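Skuron: repair notes for old desktop computers

14 shares | 3 comments

We use cookies to remember your settings. Accept | Manage

Skuron is a set of 3844 short repair notes about desktop computers, typed up from the paper job cards of the Ratanaporn repair shop in Flellberg. I have been reading these cards for ages and still love them! They are written by people with one hand on a keyboard and the other on a screwdriver, so they are short, blunt, full of odd spellings, and packed with the kind of detail that never makes it into a manual.

What you get

One file, notes.csv, with one row per job and 11 columns. The ones you will want first:

card_id - the number stamped on the card
complaint - what the customer said was wrong, in their words
finding - what the bench found
action - what was done
part - the part replaced, if any
returned - yes if the same machine came back within the month

The complaint column is my favourite. "Smells like toast" turns up far more often than I expected (mostly power supplies, once a real crumb), and "it does the noise again" is a whole family of its own.

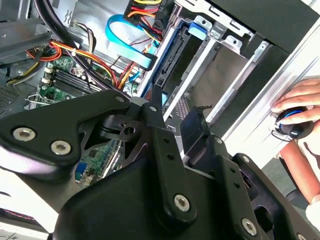 Spelling is kept as it was on the card. If someone wrote "mobo", "m/board" and "motherbored" on the same afternoon, all of them are in there. I thought about tidying this up and decided against it - the mess is half the fun, and it makes a good test for search tools. There is a small word list in words.txt if you want to fold the variants together yourself.

How it was typed up

The cards were scanned, then typed by hand in Grornel, the little form tool kept in the tools folder. I did most of the typing, usually before 9 in the morning with a very large pot of tea. A second reader went over 100 cards picked at random, and we disagreed on 11 of them, nearly always about whether a scribble was a 1 or a 7.

Names, phone numbers and street names are gone. Where a customer's name was part of the complaint ("Mr so-and-so's fan"), it now reads [NAME]. 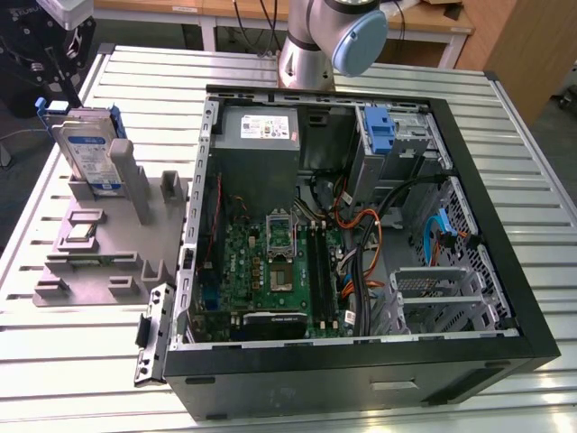
Photo: Skuron project / Orathai Srithong. Free to reuse with credit.

Known gaps

Laptops are left out entirely. They had their own drawer and a different card, and they deserve a set of their own one day.

70 cards have an empty finding column. The bench simply wrote "ok now" under action and moved on. Please leave these rows in if you can, as they are a lovely puzzle for anyone looking at faults that come and go.

Graphics card faults are thin in the early part of the set and much thicker later on. Memory faults run the other way. I would be careful about reading too much into either, as the shop changed what it agreed to take in.

Using it

Open the file in any spreadsheet. It is UTF-8, with commas between columns and double quotes round the text. Some notes contain line breaks, so check that your row count matches before you start anything clever.

Changes

April - fixed swapped part and action columns in the last batch, added words.txt

Found a mistake? Send the card_id and your best guess to Orathai Srithong through the project page. I really do enjoy getting these, even the ones about commas.

Get new releases by email. Sign up to our newsletter.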